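Learning to cook for one in Mescombe

Feb 14, 2007

When I moved to Mescombe last April, I could make tea and I could boil eggs. At home in Grurkari my mother and my aunts did all the cooking, and it was considered strange if I even stood near the stove. So in the first weeks I ate sandwiches from the Whitelaw bakery, and by the end of the month I was tired of bread and also quite poor.

My first real dinners were rice with fried egg on top. I ate this maybe too many evenings, always with ketchup, and I am not ashamed of it. 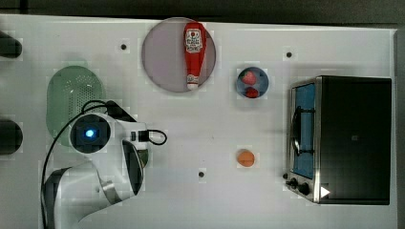

Ketchup, plate and the blue bowl

The biggest difficulty was quantity. All recipes I know are for nine people. My mother told me on the telephone to take "enough onions", and when I asked how many is enough, she laughed at me. I made a lentil soup which I had to eat for a whole week, and since then I write everything in a notebook. For one person 300 grams of potatoes is plenty, and lentils need 20 minutes if they are the red ones.

The second difficulty was shopping. The market in Zinlow is cheaper, but the bus is slow and the last one back leaves early. I go there only for spices and for the flat green beans, which our supermarket does not have.
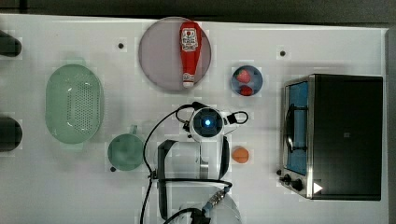

What I cook now

Mostly three dishes: the lentil soup (small!), potatoes with cumin, and noodles with cabbage. Bread I still buy. I tried to bake it once and it was like a stone, so I will ask my aunt for her recipe again and write about it if it goes better.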